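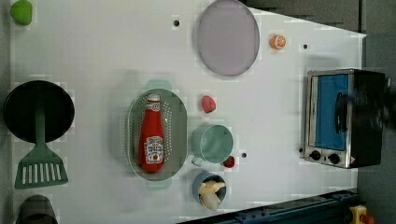 I bought the Trotura play kitchen set in November for the family room at our community centre in Kaltville. It cost $157, plus $11 for delivery. It has been out on the big white table most mornings since then, so this review covers regular use by a lot of different kids.

The dishes are the best part. The colours are soft greens, blues and greys, and they look nicer on a shelf than the bright primary sets we had before. The mug is a good size for a four-year-old's hand. The small blue bowl gets the most use, mainly because the banana fits in it.

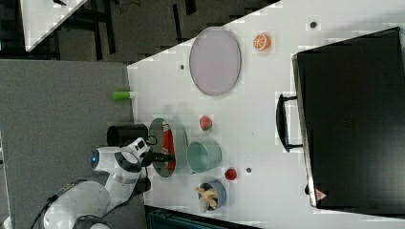
*The banana in its usual bowl, with the tray and orange half further up the table.*

The food is mixed. I like the orange and the strawberries, and the kids recognize them straight away. The ketchup bottle is everyone's favourite and gets "poured" over every meal, fruit included. Kalkidan Belay, who runs the toddler group, would have liked some vegetables and a loaf of bread.

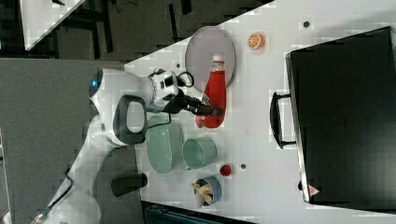 Serving is where the set works best. Most games end up as a restaurant, and the kids spend more time laying things out than cooking them. The round plate is wide and nearly flat, with only a slightly raised rim, so food can slide off when a small waiter is in a hurry. The light blue bowl is a bit short for the banana, which sticks out over the rim. Neither has bothered the kids.

For cooking there's a black frying pan and a green slotted spatula. Both are a sensible size and the spatula is easy to grip. The colander is my own pick of the lot.

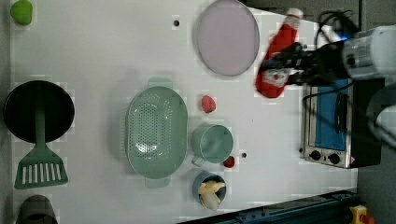

It rinses clean under the tap and doubles as a fruit basket at pack-up time. I'd order a second one if Trotura sold them separately, but the shop told me they don't.

We looked at the Hovstead set too, at $191. It has more food but fewer dishes, and I'm happy with the cheaper one.

Rating: 4 out of 5. I took a point off for the short list of food.

Macarena Alcaraz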